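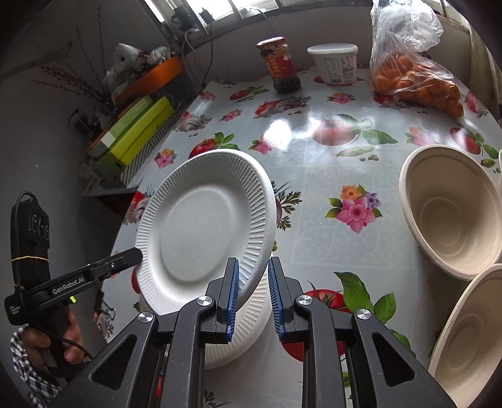
Vereinzeln, Teil 2: Was sich in der Aufnahmeschicht geändert hat

20. August 2021

Im ersten Teil ging es um die Ausgabelinie in der Kantine Toltmont und um die Frage, weshalb das Vereinzeln von Einweggeschirr dort immer noch Handarbeit ist. Kurzfassung für alle, die ihn nicht gelesen haben: Pappteller haften aneinander, der Stapel ist nie ganz gerade, und ein Sauggreifer nimmt gern zwei oder drei auf einmal. Die Linie bleibt dann stehen und jemand muss hin.

Seit Juli nehmen wir bei Vindwood Bewegungsdaten mit Handgreifern auf. Die Bedienperson führt in jeder Hand einen Parallelgreifer, oben sitzt die Kamera, und der Vorgang wird so ausgeführt, wie ihn später der Arm an der Linie ausführen soll. Pro Schicht sind 200 gültige Durchgänge vorgesehen. Als gültig zählt ein Durchgang, wenn genau ein Teller den Stapel verlässt, die Backen den Rand beim ersten Schließen fassen und der Teller flach auf der Ablageposition liegt. Alles andere wird verworfen oder als Fehlgriff markiert. Die Fehlgriffe behalten wir, das Modell braucht sie.

Zum Rand. Die Teller haben eine breite, geprägte Rippung, und die geriffelten Fingerauflagen arbeiten je nach Winkel mit oder gegen diese Rippen. Greift man parallel zum Tisch, schiebt die untere Backe den Nachbarteller mit. Besser geht es, wenn man den Rand fasst und den Teller beim Anheben fast bis auf die Kante stellt. Der Stapel bleibt liegen, und zwischen die Teller kommt Luft. Wondimu Dinsa hat das am zweiten Tag so gemacht, ohne es anzukündigen, und im Protokoll stand lediglich »Kippen«. Inzwischen steht es in der Arbeitsanweisung, Abschnitt Greifstrategie. Sein Name steht nicht dabei. Das habe ich angemerkt, bisher ohne Rückmeldung.

Wondimu kommt aus der Geschirrausgabe. Vorher hat er Stapel aufgelöst, Schalen bestückt und Störungen quittiert. Jetzt zeigt er einem System, wie man Stapel auflöst. Die Eingruppierung ist dieselbe geblieben, die Tätigkeitsbeschreibung auch, obwohl von den aufgeführten Tätigkeiten kaum eine noch zutrifft. Nima Alipour aus der Prozessplanung hat im Juli eine neue Beschreibung entworfen. Der Entwurf liegt in Wandimmont.

Was sich messbar geändert hat:

Die Taktbindung ist weg. An der Linie gab das Band den Takt vor, bei der Aufnahme gibt ihn die Person vor. Dafür ist die Bewegung gleichförmiger als früher, und die Greifer haben Gewicht. Nach 80 Durchgängen am Stück steigt die Fehlgriffquote deutlich, bei allen, die wir bisher verglichen haben. Wir legen die Pause jetzt vor diese Marke. In der ursprünglichen Planung war sie nach Uhrzeit gesetzt.

Die Ergonomie ist schlechter dokumentiert als an der Linie. Für das Band gab es eine Gefährdungsbeurteilung, für das Arbeiten mit zwei Handgreifern gibt es ein Blatt vom Einkauf. Beschwerden betreffen vor allem den Daumenballen der Führungshand. Ich habe um eine Nachbeurteilung gebeten.

Die Umgebung ist absichtlich nicht normiert. Im ersten Anlauf haben wir auf grauer Arbeitsplatte aufgenommen, und das Modell kam mit nichts anderem zurecht. Jetzt wechseln die Unterlagen, auch stark gemusterte und glänzende mit Reflexen. Für die Kamera ist das anstrengend, für die Augen nach einigen Stunden ebenfalls.

Offen ist, was nach der Aufnahmephase passiert. Fawzy, so heißt intern der Linienumbau, sieht einen Arm pro Ausgabe vor und eine Person für mehrere Ausgaben. Im Projektplan steht dafür »Überwachung«. Welche Handgriffe das umfasst, ist nicht spezifiziert. Aus den Testläufen: Von 1000 automatischen Griffen gingen 33 daneben, meist Doppelentnahmen. Jede davon muss von Hand behoben werden, und wer das bei mehreren Ausgaben parallel tut, arbeitet wieder im Takt der Maschine.

Teil 3 behandelt die Schalen. Faserguss verhält sich beim Greifen anders als Pappe, und die Schalen verkanten im Stapel.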